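Replacing the drawer knobs on the Gratbridge chest

The old knobs were held by wood screws driven straight into the drawer fronts, and six of the holes had stripped. I drilled each one out, glued in a length of dowel and left it overnight.

The new knobs take an M4 machine screw from the back. The supplied screws are 40 mm long and the drawer fronts are 20 mm thick, so every screw had to be shortened. Run a nut on before cutting — winding it off afterwards cleans up the thread.

I went with light blue, glazed, with a flat tan-gold disc in the centre.

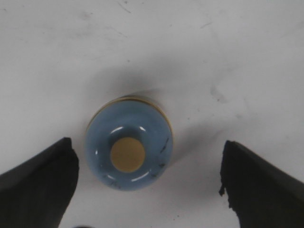
Marking out

Measure from the drawer front and ignore the carcass, which on mine is out of square. A card template with one hole in it is enough. Drill from the face with a scrap block clamped behind.

Tighten by hand, then a quarter turn with the screwdriver. Glazed knobs crack if forced. The bottom drawer still sticks and will have to wait until July.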